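5.3 Failures that were scored as successes

The headline result of the previous section is that the policy trained on hand-held gripper recordings placed the object in the tray often enough to be called reliable. We do not think the word is earned. We reran the strap task on the Sondel arm with the same weights, the same objects and the same scoring rule, for 200 trials, and then scored every trial a second time by watching the video from start to finish. The two scores do not agree, and the gap is larger than we are comfortable with.

The scoring rule, taken over from the Fisley benchmark, asks one thing only: at the end of the trial, is any part of the object inside the tray? For a block or a cup this may be good enough. For a strap it lets almost anything through. A strap that was pinched by its edge, dragged over the table and left hanging across the tray wall passes. So does a strap that was dropped, knocked by the arm on its way back and happened to land with its clasp over the rim. By the automatic rule the policy failed in 4 trials. By eye, it failed in 40. We counted a trial as a failure by eye if the strap slipped, was dropped outside the tray, or was held in a way that put force on the metal clasp.

Usmani, the force-logging add-on we fitted for the rerun, shows where most of these trials went wrong. In a sound grasp the load on the two fingers rises together. In the bad ones, one finger meets the strap well before the other and carries on pushing. The strap folds, the far side lifts, and the second finger closes on whatever happens to be there. The controller reads a closed gripper with something between the fingers and reports a grasp. It has no way of telling a full hold from a pinched fold, and nothing in the training signal asks it to.

It would be easy to blame the arm for this, and an earlier draft of this section did. The recordings do not support that. Early contact on one side is present in the human demonstrations too, where the person holding the tool can feel the strap give and correct the wrist before closing. The camera sees the contact but none of the correction that was made by feel. Figure 7 is taken from the demonstration set.

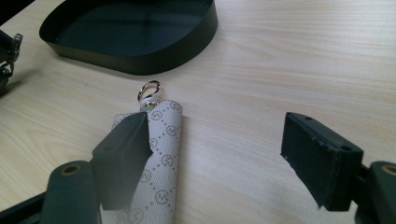 Figure 7. Demonstration view from the hand-held gripper. The left finger pad is already against the rolled strap and partly folds its upper portion, while the right pad is still separated from it by open table. The tray lies beyond the clasp.

A policy that learns from such views learns that a lopsided approach is normal. Whether it also learns the rescue is another matter, and our logs suggest it mostly does not. The Gundum group has argued that more data will fix this. Perhaps it will, but the claim has only been tested with the scoring rule we have just described, which cannot see the fault it is meant to measure. Doubling a set in which the useful signal is missing gives a larger set in which it is missing.

There is also a safety point, which we raise with some reluctance as our sample is small. In 2 trials the clasp was caught between the fingers at full closing force and sprang free when the arm lifted. The strap left the table area both times. The work cell was closed, so there was no injury to report. The automatic score for both trials was a plain failure, the same mark given to a strap that was gently missed. A lab reading only the score table would have no reason to look at either video.

We tried one cheap remedy. The controller was set to stop closing if one finger loaded up before the other, open, shift sideways and try again. This removed many of the folded grasps, but it made the trials slower and in a few cases it pushed the strap into the tray wall. We do not offer it as a solution. The thresholds were tuned by hand on this one strap, and we would expect them to need tuning again for anything stiffer or heavier.

Until the rule is changed, we suggest that success rates for soft objects be read as upper limits, and that the videos be released alongside them. Ours from the June reruns are available on request – including the 2 clasp trials.

Contact the corresponding author through the journal office. Copyright remains with the authors. Back to top

Related items
Force logging with Usmani: set-up notes and known faults
The Fisley benchmark and soft objects: a reply
Does more data help? Rereading the Gundum results
Closing force limits for the Sondel arm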